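Chapter 6

Baskets and Other Open Containers

By the end of this chapter you should be able to:

name the main parts of a woven basket and use the names correctly
tell stake-and-strand work from coiled and plaited work
judge whether a basket suits the job it has been given
plan storage for a small household without buying more storage

Key words: stake, weaver, rim, border, base, randing, waling, pairing, open weave, close weave

6.1 The oldest storage problem

People have always owned more small things than they have hands. The pot, the sack, the box and the basket are four answers to this difficulty, and each of them makes a new one. Pots break. Sacks have no opinion about what shape they ought to be. Boxes have corners, in which things die. Baskets let the air in and the crumbs out, and will snag a good jumper from across the room.

Of the four, the basket has suffered most from being thought charming. In the last chapter we looked at shelving, a subject in no danger of that. Students tend to arrive at baskets with a warm feeling and no vocabulary, and go home believing that every basket is made of wicker in the way that every jumper is made of wool. Wicker is a way of making. Willow, rattan, rush and paper cord are things to make with, and so, these days, are several kinds of plastic. A shop label reading "natural wicker" has told you very little, in a confident tone.

Case study: the Pekarcombe hallway

Nantana Limsakul taught household management at evening classes in Junthorpe for 15 years. One August she asked her students to empty a single basket at home and write down what was in it. The best known of the returns came from a terraced house in Pekarcombe, where the basket by the front door gave up 92 objects. It had been bought for gloves. It held one glove.

The rest sorted itself into post, keys to doors the family no longer had, dog leads (the dog had been dead for some time), and a layer at the bottom which the student entered as "bits". Limsakul gave full marks for this, on the grounds that most households own a layer of bits and few will put it in writing.

Her argument, set out in her class notes, was that a basket with no lid near a door will fill at the speed of the people passing it. Its size decides only how long you have before you must deal with it. We shall come back to this in 6.4, where you will be asked to empty one of your own.

6.2 Parts of a basket

Start at the bottom, as the maker usually does. The base carries the load and gets the least attention, being the part you see only when it has failed. From it rise the stakes, the uprights of the side. In and out of the stakes go the weavers, and the manner of their going gives us the named weaves: randing (one weaver at a time), pairing (two, crossing as they travel) and waling (three or more, and a stern test of anyone trying to hold a conversation).

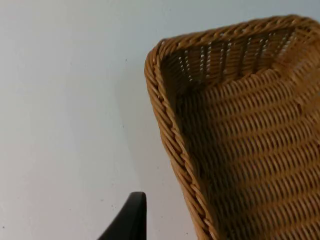

The rim, or border, finishes the top edge and stops the whole business from coming undone. It is also the part everyone grabs, so a basket with a thin border has been designed for looking at. A thick rolled or rope-like border spreads the pull and is kinder to the fingers.

Weave need not be the same all over. Where stakes are set apart and gaps are left between the weavers, light and air pass through, and so will a hairgrip. Close weave holds smaller things and shows less of them, which for most of us is the point. Bread, onions and damp towels want the open sort. Pegs can go in either, and will be lost from both.

A word about man-made strand. The Kourkoulas range sold by Soreo is woven in a synthetic that wipes clean and does not mind a bathroom. Purists object to it. Purists may be asked what they keep in their own bathrooms.

Activity 6A

Find a basket at home that is up to 65 cm across. Without emptying it, write down what you believe it contains. Put the list somewhere safe, and not in the basket. Then sketch the outside, labelling the rim, one stake and one weaver, and say whether the side is open or close weave. You will need both list and sketch for 6.4.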